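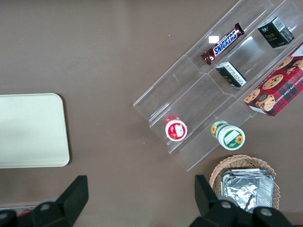 Snack bench, wrist camera view, clear tiered organizer with the Snickers in the top tier.

ONDER CELL — PRE-SESSION CHECK, TABLETOP PICKING
5 November 2018

1. Emergency stop pressed, released, reset. OK
Stiffer than I'd like but it clicks both ways.

2. Gripper finger bolts checked with the hex key. OK
Please don't lean on them, snug is plenty!

3. Gripper opens wide and closes on command. OK

4. Wrist camera view includes both fingertips. OK
If you can't see the tips, the demos are no good to the Terow model, so fix it before you record anything.

5. Glare on clear plastic. COMMENT
The organizer throws a few bright spots, one of them right beside the chocolate bar. I left the lights alone — we want some of that in the training set — but don't go adding a desk lamp.

6. Items laid out with some variety. OK
Two black boxes in the tiers, the red-lidded jar down in the lowest one, and the green sunflower jar on its side on the table. Leave that jar lying down for this batch, we've got loads of upright ones already.

7. Foil packages in the wicker basket. COMMENT
Go slow with these. Crinkly foil fools my depth readings every time, and I'd sooner have a slow grasp than a squashed one.

8. Cream tray left empty between episodes. OK

9. Disk space and episode counter. OK
Counter reads 2411 at start, 377 GB free. Target is 27 good episodes, and bin any where you bumped the organizer.

10. Log saved to the Brosita folder. TO DO at end of shift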